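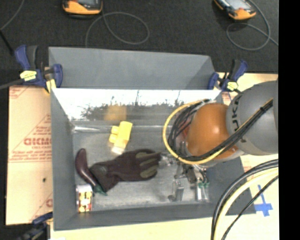 4. Working around the bin

Section 4 covers conduct at the picking cell once the arm has power. It is the section people skip, and it is the section Vitória Neves will quote to you from memory when she finds you leaning on the table. Most of the rules come down to keeping the bin where the arm thinks it is and keeping yourself where the arm isn't. The clamps gripping the back corners are part of the first rule. They are blue so that you can find them, and they stay on for as long as the program is loaded, including the times when it would be so much easier to tilt the bin toward you and fish out the eggplant.

4.1 Before you enable the arm

1. Read the last entry in the cell log. If it ends in a question mark, find the person who wrote it.

2. Push each side of the bin with the flat of your hand. It should not move. If it moves, tighten the clamps and push again.

3. Look along the loop of cable at the wrist joint. It needs slack to turn and must not hang low enough to catch the rim. Replace any tie that has slipped. Tape is not a tie.

4. Check that the operator pendant is in your hand. A pendant on the shelf is of interest mainly to the shelf.

5. Set the speed limit to 30 percent. You may raise it after two complete picks with no contact against the walls.

6. Say "arm live" out loud and wait for an answer from everyone in the room. A nod does not count. Headphones do not count as a person.

Note: The speed setting does not survive a restart. Step 5 applies again after every restart, however brief and however annoying.

4.2 Loading the bin

1. Stop the arm and move it to the park position.

2. Press the enable lockout and take the key with you.

3. Place objects by hand, one at a time. Overlap is allowed and encouraged, as the test set is supposed to be a mess. Pouring is not allowed. Ilídio Cordeiro once poured, and the repair request is still pinned by the door.

4. Keep every object below the rim.

5. Take your hands out, then your sleeves, then your lanyard.

6. Return the key and repeat step 6 of 4.1.

CAUTION: A work glove in the bin is a test object. It must never be worn, borrowed or "just used for a second." Gloves for people are kept in the drawer marked PEOPLE.

4.3 When a pick goes wrong

1. Release the enable switch. Do not reach for the object. It was cheap.

2. If the gripper is still closed on something, leave it closed until the arm is locked out. Support the object from below before you open the fingers.

3. If a finger has touched the floor or a wall of the bin, inspect both fingers for bending and run the zero check from Section 3.

4. Write down what happened in the log, in words. "Weird again" was accepted as an entry until Oliwia Walczak took over the log. It is no longer accepted.

WARNING: An arm that has stopped may be waiting. A paused program looks exactly like a finished one, and it will resume without consulting you. Check the status line on the pendant before you enter the marked area.

4.4 Moving the bin

Don't, if you can help it. If you can't, unload it first, loosen the clamps last, and recalibrate before the next pick. Calibration has its own form, 61, which asks for the same number in two places. Both places are required. Yi-an Geum has been asked about this and considers the matter closed.

4.5 Leaving the cell

Park the arm, lock it out, and hang up the key. Unfinished runs are abandoned at the end of the day and started over on Monday or whenever you are next in. Do not leave the arm holding an object overnight. For cable faults, see Section 6.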